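4.2 Sorting play and the problem of the carrot

Of the 34 households in the Umthorpe sample, most owned toy vegetables, and most owned more of them than real ones. Vidmar and Awan call this the pantry paradox. We call it Saturday.

Parents were asked where the produce "lives." The basket won easily, with the plate a distant second and the sofa well represented.
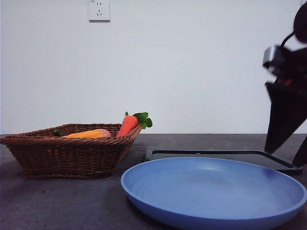

Figure 3. Toy produce in a wicker basket, with a blue plate alongside.

Long items gave the most trouble. A carrot with its leaves on is a poor fit for almost any container, and children in the Dhanial group tended to stand it upright, as one might a difficult umbrella. Adults laid it flat, then gave up. Coding this as "storage" or "display" took both raters 47 minutes and one adjournment.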